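Desk and Paper Sorting: Gallery

Tumside Records Room, page 3 of the household and small office series
Text and layout: Kálmán Juhász
Last revised April 2, 2025

This page covers the sorting of loose booklets, leaflets and sheets into upright compartments on a work table. It continues the January page on drawers and shallow trays. Each entry gives the item first and the working notes after it. Captions are short. Where a note runs longer, it has its own heading.

The paper in this series came from a mixed box of 173 pieces: appliance manuals, museum booklets, travel leaflets, concert programs, folded maps and a quantity of plain sheets. Nothing was thrown out before sorting. Pieces were taken in the order they came out of the box, and each was placed before the next was picked up.

Terms used on this page:

Booklet: any stapled or glued item with a cover.
Leaflet: a single sheet, folded one or more times.
Sheet: a single unfolded page.
Compartment: one upright space in an organizer, open to the user.
Partition: the wall between two compartments.

1. Yellow booklet and three-compartment organizer

Clear acrylic organizer standing toward the back of the table, booklet in front of it with the edge of a white sheet showing underneath. The booklet is lying at an angle and should be squared to the table edge before it is lifted. Check for a second item under any booklet; thin sheets travel with the cover and end up filed in the wrong compartment.

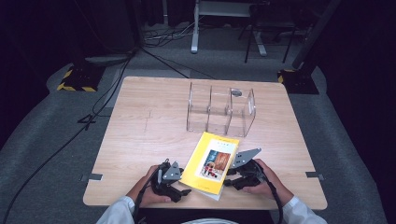

2. Choosing the compartment

Compartments are assigned by size first and subject second. The reverse order was tried on the earlier page and gave uneven loading, with tall items leaning over short ones. The current order is:

Left: booklets with a stiff cover.
Center: thin booklets and folded leaflets.
Right: sheets, in a folder if there are more than a few.

Transparent partitions have one practical advantage over solid ones. A sheet that has slipped down behind a booklet can be found from the side without emptying the compartment. The disadvantage is static. Light paper clings to a freshly wiped acrylic wall and has to be pushed down by hand. Wiping with a slightly damp cloth and letting the wall air dry reduces this.

Small hard objects should be removed from a compartment before loading. Clips, magnets and knobs left at the bottom will mark the lower corner of a soft cover within a few weeks. They also lift one side of a stack so that it never stands straight.

3. Handling order for one piece

Place the piece flat, cover up.
Check under it and inside the back cover for loose sheets.
Remove clips and rubber bands.
Square it to the near edge of the table.
Slide it toward the edge until the spine can be held from both faces.
Lift by the spine, keeping the cover closed.
Lower into the compartment spine first.

Lowering spine first keeps the pages from fanning against the partition. The title is then read from above only if the cover edge carries it, so a tab may be needed. Plain white tabs are adequate. Colored tabs were used on the Stillano page and faded on the window side.

4. Labels

Labels go on the front of the organizer, below each compartment, and on no other surface. Labels on the partitions get covered as soon as the compartment is half full. Use one or two words. "Manuals" is enough; "Manuals, kitchen, older" will be misread or ignored.

Nuwan Wijesinghe keeps a written index in place of labels for the Rozīte shelf, which holds upward of 1,000 pieces. An index makes sense at that size. For a single desk organizer it takes longer to keep up than the sorting itself.

5. Work surface, cleared

Pale wood tabletop with a fine brown grain, no paper on this part of it. A plain surface like this one needs no mat for sorting. 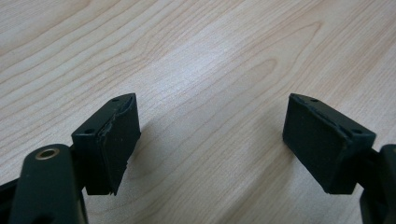
Glare is the usual complaint with light tabletops, and it affects sorting more than most people expect. Glossy covers and clear acrylic both pick up reflections, and a white sheet on a bright surface is easily missed. The broad band of brighter light across the middle of the wood is the area to avoid when checking for thin sheets. Move the piece toward the darker part near the top edge, or shift the lamp so the light comes in from the side. A dimmer bulb also helps but makes small print harder to read.

Grain direction has no effect on how paper slides if the finish is smooth. It does affect the eye. Where the grain runs diagonally, a booklet that is square to the table will look slightly turned, and there is a tendency to correct it the wrong way. Use the table edge as the reference and ignore the grain. The same applies to any curved figure in the wood.

Surface care between sessions:

Wipe with a dry cloth before paper is put down.
Remove tape residue from the working area; it transfers to covers.
Erase pencil marks with a soft white eraser, working along the grain.
Keep drinks on a separate table.

6. Capacity

An upright compartment should be loaded to no more than two thirds of its width. Past that point the items cannot be tilted forward for reading, and pulling one out brings its neighbors with it. For the mixed box, a working figure of 30 thin booklets per compartment proved too high. Covers began to scuff on removal. The figure was dropped from the instructions and replaced with the two-thirds rule, which can be judged by eye and holds for thick and thin items alike.

A nearly empty compartment has the opposite problem. One thin booklet will slump and take on a curve. Support it with a piece of stiff card cut slightly shorter than the compartment, or lay it flat in a tray until there is enough material to stand it up.

7. Items that do not belong upright

Folded maps with worn creases.
Booklets with a broken spine.
Single photographs.
Anything with a wax seal, pressed plant or other raised insert.

These go flat in a shallow tray, as described on the January page. Broken spines may be stood up after repair. Photographs should stay in sleeves in either case.

8. Revision notes

The handling order in section 3 has been changed. An earlier version had the piece lifted by its outer corners, which bent soft covers. Section 6 has been rewritten and the fixed figure removed. The colored tab chart has been moved to the Stillano page.

Still open: a suitable divider for oversized programs, which stand too tall for the present organizer and are in the Rurau cabinet for the time being. Measurements will be added to this page when the cabinet has been emptied.

Previous: Drawers and Shallow Trays
Next: Folded Maps and Large Sheets
Back to series list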